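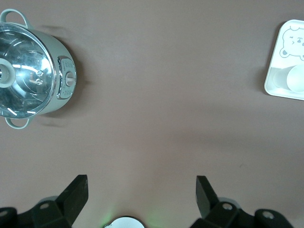

Heidrun Rüegg wrote to us after the first edition that her students could all define a watt and almost none of them could read an electric bill. They mixed up power and energy, she said, and the chapter had let them do it. We have rewritten the opening with her letter in mind.

# Chapter 14: Paying for Electricity

Power is the rate at which energy is used. Energy is the total used over a period of time. A power company charges for energy, so the bill depends on two things: how much power an appliance draws, and how long it runs.

The unit on the bill is the kilowatt-hour (kWh). One kilowatt is 1000 watts. An appliance that draws one kilowatt for one hour uses one kilowatt-hour.

**energy (kWh) = power (kW) × time (h)**

Suppose a household in Gralden pays 14 cents per kilowatt-hour. A space heater rated at 2000 watts, running steadily at full power for three hours, uses 6 kWh and costs 84 cents. A 10-watt lamp left on for the same three hours uses 0.03 kWh, less than half a cent's worth.

Anything that makes heat tends to have a high rating. Kettles, irons, and electric cooking pots belong to this group. Many of them run for only a few minutes at a time, and a thermostat may switch the heating element on and off, so the rating gives the highest power the appliance draws and the average is often lower. Keep this in mind when you do the Ridley household survey in Section 14.3. 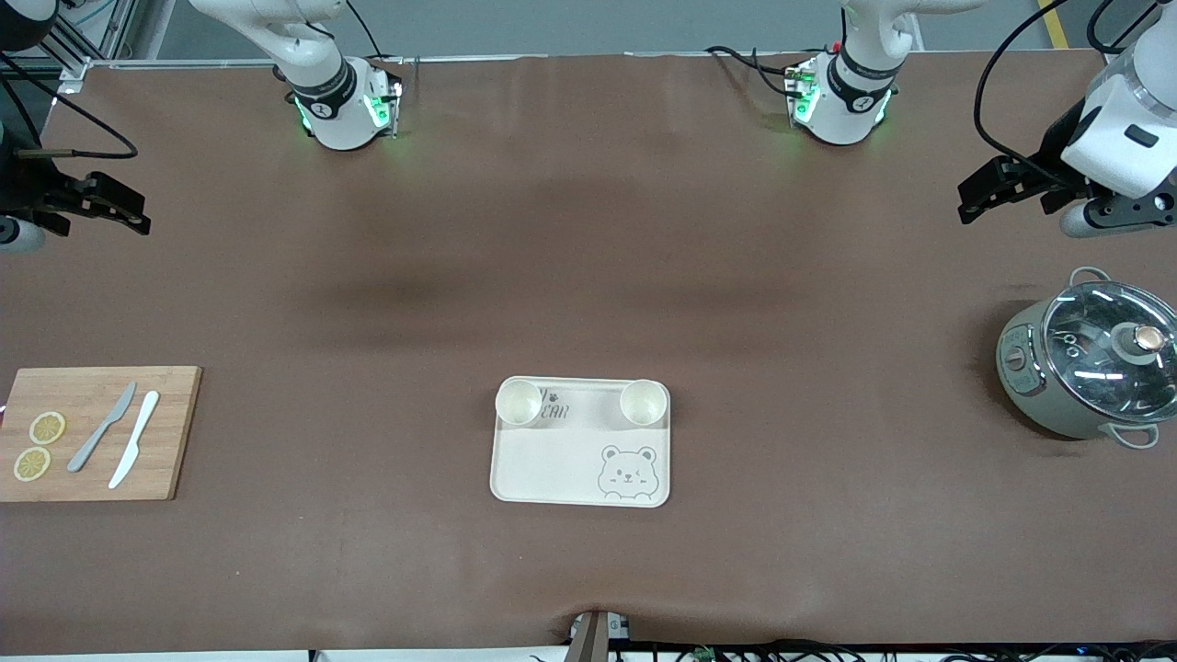 ## 14.1 Reading the Meter

A meter shows a running total. To find the energy used in a month, subtract the reading at the start from the reading at the end. The Cabral family's meter rose by 310 kWh in September. At 14 cents per kilowatt-hour, the energy charge is $43.40. Their bill also has a fixed service charge of $16, which they pay even if they use no electricity at all. The total is $59.40.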